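Slide 4 - Light first, then furniture

OK, so this is the part I was most looking forward to! If you take one idea back to Flindham tonight, let it be this: before you buy a single table, go and stand in the room at the time of day people will use it.

When Dalia Ozoliņš and I started on the Brandholm study room we had a budget of up to 2,000 and a long wish list (lamps, mostly). We spent the first afternoon just watching where the sun landed. Best afternoon of the whole project. [pause - ask who has done this in their own building]

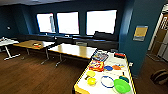
The Brandholm room: teal walls, wood-look floor, tables by the windows.

Look at the tabletops. Those white bands are window glare, and they're the price you pay for a bright room. I still love it - dark walls with big bright windows make people slow down when they walk in. But you wouldn't want to read a glossy magazine at that wood-colored table with the light coming straight at you.

Things to mention:
- Matte tops. Ask for a sample and tilt it at a real window.
- Table legs. The slim gray ones leave plenty of floor showing, so the room feels bigger.
- The long low run under the windows. People put things down on it without being asked, and that's great!

We asked 71 regulars where they like to sit, and 66 said near a window, glare and all. I was thrilled. Gediminas Priedītis had bet me lunch it would be under half. (He paid. Soup at Tunstall, very good soup.)

If there's time, tell the story about the 2 paint cans. Otherwise go straight to slide 5, blinds and what they cost.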